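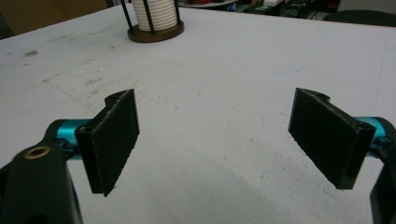
Figure 2. Work table, white top.

3.2 Surface cleaning and residue on shared tables

The second part of the study looked at shared tables in two public libraries, Dustivmont and Zindale. Both buildings have open reading rooms where visitors may eat cold food. Before the study, tables at Dustivmont were wiped once a day and tables at Zindale only when a visitor complained.

We chose tables with a white top (Figure 2) so that residue left by cleaning products could be compared under the same lighting. Darker tables were left out of the sample. Each table was wiped with a damp cotton cloth, left to dry, and then swabbed at the center and at each corner. Swabs were sealed and stored cold until they were read.

In total, 469 swabs were usable. The rest were dropped, mostly for missing labels. Readings at Zindale were higher at the corners than at the center, and the gap was widest on tables next to a window. At Dustivmont we found no clear pattern by position. More than 700 visits were logged at the two sites during the study, but the logs do not say which table a visitor used, so use per table could not be worked out.

Staff at Zindale changed their routine in August, when a spray supplied by Stokico replaced the older powder. We treat swabs taken after the change as a separate group. The spray left a faint film on four tables - all in the same room - and these were wiped again with plain water before swabbing. The method for reading the film follows Awwad, with the drying time extended to eight minutes. Results for the two groups are given separately in Section 4.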